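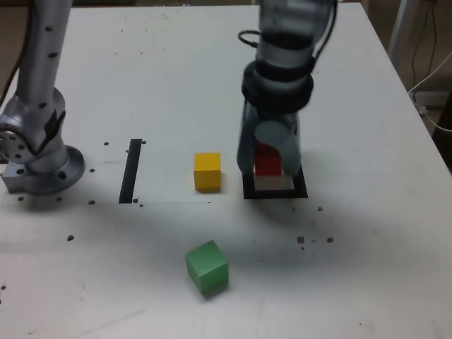 PENNINGTON, July 2018 – Rarkley, which runs neighborhood grocery stores, has agreed to buy the six Perora bakery shops for an undisclosed sum. The deal is expected to close once the leases have been transferred.

The shops will keep the Perora name and their current opening hours. All 39 employees have been offered jobs with Rarkley on the same pay.

Perora bread will go on sale in 16 Rarkley stores, starting with the Arkeritz branch. Baking will stay at the existing site in Pennington, where the ovens were replaced in June.

Gift cards bought from Perora remain valid. Suppliers with open invoices should contact the Rarkley accounts office.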